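## 9. Running the fridge demonstration for visitors

This section is for whoever is hosting on the Grudley open day in October, and it assumes you have already worked through the power-up checks. Please do read it through once before your first group comes in - it takes less time than it looks, and you'll be a good deal calmer for it!

1. Look at the straps overhead and make sure they are fastened before you switch anything on. They stay fastened for the whole visit.
2. Walk the cables from the robot's back down to the floor and lift any loop that has found its way under a foot.
3. Put the yellow basket at the fridge end of the white desk, with the apples in it.
4. Bring your visitors in and let them settle behind the line. Groups do best at 9 people or fewer, as the room is a small one and everybody likes to see the hand.
5. Say hello, tell them what the robot is going to try, and then start the Trudden routine from the tablet.

> **Caution:** Keep everyone out of reach of both arms, including the one that is hanging down. It may move to balance the other.

The part people enjoy most is the reach, when the robot has a piece of red fruit in its fingers and brings it up to the top of the fridge. Do leave a little quiet here if you can bear to, and save your explanations for afterwards.

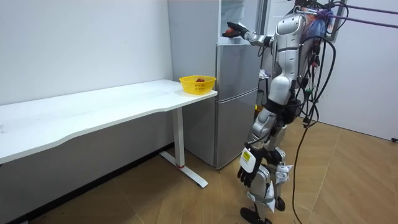
How long should one demonstration last?

Allow 46 minutes from the first hello to the last question, and try not to let it creep over, however lovely the group is.

6. When the routine has finished, press **Hold** and wait for the tablet to show that the arms are locked.
7. Take questions. If someone asks about the software and you aren't sure, Soudabeh Shahbazi is at the Plernudden desk until 2 and is always glad to be asked.
8. Reset the basket and close the fridge before you fetch the next group.

**Note:** If the robot stops part-way, press **Hold**, tell your visitors there will be a short pause, and go back to step 1. Please don't pull the fruit out of the hand - use **Release** on the tablet, with your palm underneath.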